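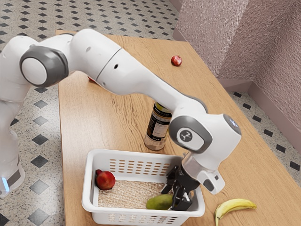

Figure 3. Simulated table task: arm, gripper, basket and fruit.

3. Plan your budget before you order

Run your task in the Trenik simulator first. It's a great way to learn what you need, and you can try as many layouts as you like!

1. Build your table and add the items you plan to handle. Mix round and long shapes.
2. Set the arm's reach to 622 mm and check every pick point.
3. Price the gripper separately. Allow nearly $3000, plus spare fingers.
4. Save the parts list and send it to Zuzanna Kubiak at our Cheetham office for a quote.

Note: Floor stands ship in 27 days. Order yours in January if you want it for spring.

Caution: Simulated fruit doesn't bruise. Keep 13 percent of the budget for softer finger pads and test produce.

For table sizes, see Section 4.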